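Goltow 20 TB external slows to a crawl on large copies
Storage and Backup > External Drives

slowplatter
Posted in July

I bought a Goltow 20 TB desktop external to hold the archive from our lab machines. It's mostly folders of short video clips plus a very large number of still frames, small JPEGs. Total is 14 TB and it has been sitting on three older drives that I want to retire.

The copy starts out fine. I see normal hard drive speeds for a while, then it drops to single digits and stays there. If I cancel and leave the drive alone for an hour or so, it comes back to full speed and then does the same thing again. The machine is a plain Windows desktop, and the drive is on a rear USB port with the cable it came with. The drive is formatted exFAT since it sometimes has to be read on a Mac.

No SMART warnings. No reallocated sectors. Fan is quiet.

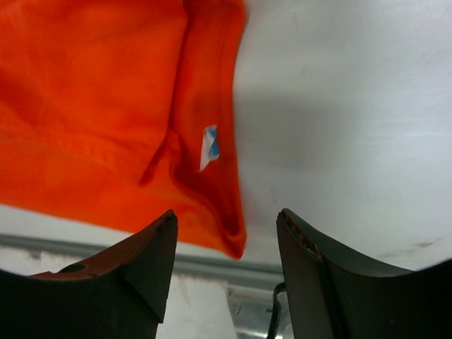 What I have tried so far

1. Different USB port, front and back
2. Different cable
3. Turned off indexing and excluded the drive from the virus scanner
4. Copied from each of the three old drives in turn, same result
5. Updated the Goltow firmware using their tool (it said it was already current)

Is this a bad unit or is it just what these drives do? I have a few days left to return it.

Tusik_fan
That's shingled recording. The drive has a regular cache area it writes to first, and once that's full it has to rewrite whole bands to make room. Leaving it alone lets it clean up, which matches what you describe. Return it and get a conventional drive.

Every cheap external does this now. Check the model number before you buy, not after.

oldspindle
Maybe. I wouldn't return it on that alone. Small files on exFAT over USB are slow on any drive. How big are the stills and how many per folder?

slowplatter
Most are under 200 KB. The folders vary a lot, the worst ones have tens of thousands of files in them.

oldspindle
Then you have two problems and you can't tell them apart yet. Do one test. Take a single huge file, the biggest you have, and copy it over and over until you've written a few hundred gigs. If it holds speed, the drive is OK and your trouble is file count. If it falls over at the same point, Tusik_fan is right.

Tusik_fan
A sequential test can look fine on a shingled drive. Some of them skip the cache for long sequential writes. So a pass wouldn't prove anything.

oldspindle
It would prove he can use the drive if he packs the stills into tar or zip files first, and he should be doing that anyway for an archive. I've run shingled drives as cold storage for years. Written once, read now and then. They're fine for that.

Tusik_fan
Until you have to move folders around. Or until one goes bad in an array and the rebuild takes a week.

oldspindle
He didn't say anything about an array.

slowplatter
OK, ran it. I used an 86 GB video file and copied it five times under different names. It held a steady speed the whole way through. Then I copied one of the stills folders and it was down in single digits within a few minutes.

I also zipped that same folder with compression set to none, on the internal SSD, and copied the zip. Full speed.

One thing I noticed — the drive reports 44 C after the long copy. Is that too warm?

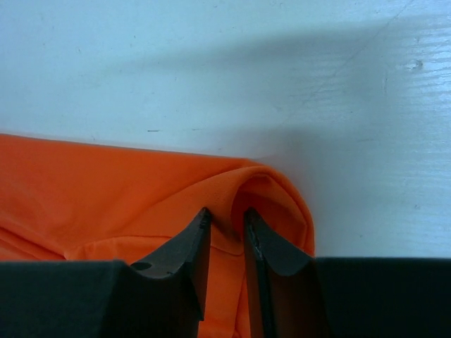
Yuxi Mao
44 is nothing to worry about on a desktop drive in a plastic case with no airflow. I'd start paying attention in the mid fifties. Stand it upright if the case allows it and don't stack anything on top.

On the slow copy, check the write caching setting before you do anything else. In Device Manager, open the drive, go to the Policies tab and see if it's on Quick removal. That's the default for externals and it hurts badly with small files. Change it to Better performance, but then you have to eject properly every time.

Tusik_fan
Good point about the policy setting. It won't fix the rewriting but it will hide some of it.

slowplatter
Changed it. The stills folder now copies at 31 MB/s where before it was 6. It still sags after a long stretch but it never gets to the point where Explorer looks frozen.

So my plan is to zip the stills by month with no compression, leave the clips as they are, and keep a text file listing what's in each zip. Does anyone see a problem with that?

oldspindle
Keep the zips to a sensible size. If one gets damaged you lose everything in it, or at least you spend an evening with a repair tool. I use 50 GB as a ceiling. And write checksums for each one when you make it. You'll want them in two years.

Tavion Blackwood
I would skip zip and use tar. Zip with huge file counts needs the 64-bit extension, and some older unpackers choke on it. Also please say you aren't wiping the three old drives afterward. One copy on one new drive is not an archive.

slowplatter
I was going to wipe two of them and keep one. I can see that's a bad idea.

Tavion Blackwood
Keep all three until you have a second full copy somewhere. A two-bay Tramine box with conventional drives would do it. Mine has been on since I moved offices and I've replaced one fan. The Lagman one is cheaper, but you have to use their app to set it up and I gave up on it.

Lagman is fine, the app got better this spring, but I agree on the main point. — Yuxi Mao

slowplatter
Thanks. I'm keeping the Goltow, since it does what I need for write-once storage. The old drives go in a drawer for now, and I'll price the Tramine next month.

The first batch of tar files is done and the checksums match. 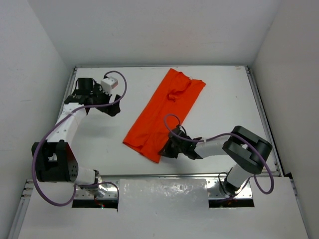 Orange garment on the white table, with an arm on each side

Tusik_fan
I would still have returned it. But at least you know what you have. Do a full read of the drive once a year and compare against the checksums.

oldspindle
Twice a year. It's a script, it costs you nothing.

slowplatter
Set for January and July. Marking this solved.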